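Week six of the sim track

28/04/2020

The club has been fully in simulation since the lab at Busport closed, and this post covers where my part of it stands. I was assigned the kitchen set. The task is called doughnut-to-tray: a doughnut starts on a plate, and it should end up inside the blue tray without the tray moving more than 20 mm. Scoring is pass or fail per episode. We owe the other teams a policy and a log by June.

The arm model came from last year's project, which we called Welus. I kept the joint limits and threw out the controller. The old one ran position control on every joint with very stiff gains, fine for waving the arm in free space and poor for anything with contact. When the fingers touched a rigid body the solver pushed back hard, and the arm would buzz until the episode timed out. The replacement is a plain impedance controller with gravity compensation. Stiffness is lower along the vertical axis than in the other two. It took two evenings to write and most of a week to tune.

The second job was collision geometry. The tray has raised edges and a slotted handle at one end, and the first import wrapped the entire mesh in a single convex hull. To the physics engine it was a solid block. Anything released over it came to rest on an invisible lid level with the rim. I split it into 13 convex pieces, with separate boxes for the walls and the floor. The doughnut had the same fault in miniature: its hole was filled in. That one matters less if the grasp is on the outside, but I fixed it anyway so that a finger could go through the middle if the policy ever picks that.

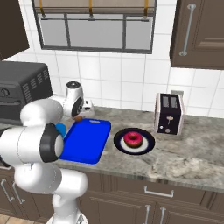 Start poses are randomized on every reset. The tray can rotate on the counter and the plate slides within a small rectangle. At first I let both vary freely, and a fair number of resets put the plate partly inside the tray, which the solver resolved by launching one of them. There is now a rejection step that resamples until the two footprints are clear of each other. The toaster is fixed in place. I may add it to the sampler later, but it already limits how far the elbow can swing on some approaches and I would like one constant for now.

Numbers so far. I ran 450 scripted episodes to build the demonstration set, then trained for 3,000 steps on the club machine, Coetzee, over a remote session that drops whenever my connection does. Checkpoints are saved to disk now. They were not during the first run, and I lost that one.

The most common failure is the wrist coming down too close to the tray rim during release. The planner treats the wrist as a thin cylinder and the ring on the real mesh is wider. Padding the cylinder should deal with it, at the cost of some reachable poses near the back wall. I have the change on a branch called Pikness and have not merged it.

Still open: friction on the frosting. It uses the same coefficient as the plate, and I have no measured value to put there. If anyone in the club has one, add it to the shared sheet.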